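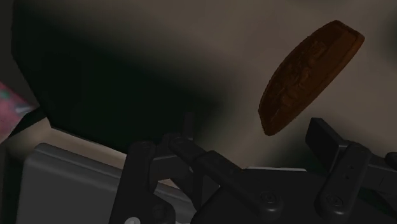
Simulator view of the gripper and a flat, oval brown object, with a small gap between the object and the gripper.

Ullbridge Student Robotics Club
Progress report to the Hulero Fund
August 30, 2026

Summary

The club has finished the simulation part of the project and is partway through the tests on the real arm. Spending is within the grant. One item, the second set of finger pads, is behind schedule and is covered under Problems below.

Work done in this period

The students spent most of the summer term on grasping flat and rounded objects. These are harder for a two-finger gripper than boxes or cans, and the spring team left them out of its program. The current team rewrote the approach step so that the wrist turns to match the tilt of the object before the fingers close.

The new version was run in the simulator 965 times with objects at different angles. It failed in 189 of those runs. Most of the failures came from objects tilted steeply, where one finger touched first and pushed the object away. The students keep a log of each failed run with the object angle and the wrist position, and the log is now long enough to sort by cause.

Shadows were also a problem. The program that finds the edge of an object did poorly when the background was part dark and part light. The team added varied lighting to its simulator settings in August and is retraining with those images.

Students and sessions

There are 15 students on the project, split into 3 groups: motion, vision and hardware. Groups meet separately during the week and together for the build session in the Tsang Building. Two students moved from hardware to vision at their own request.

Problems

The finger pads ordered for the real arm came in the wrong thickness and were sent back. Replacements have not arrived. The hardware group is using the old pads for now - they work, but the results can't be compared directly with the simulator.

Next steps

Repeat the steep-angle runs with the retrained vision program.
Fit the new pads and start the matching tests on the real arm.
Enter the Setar Challenge in the student division. The entry form is filled in and waiting for the school's signature.

We are not asking for any change to the budget or the end date.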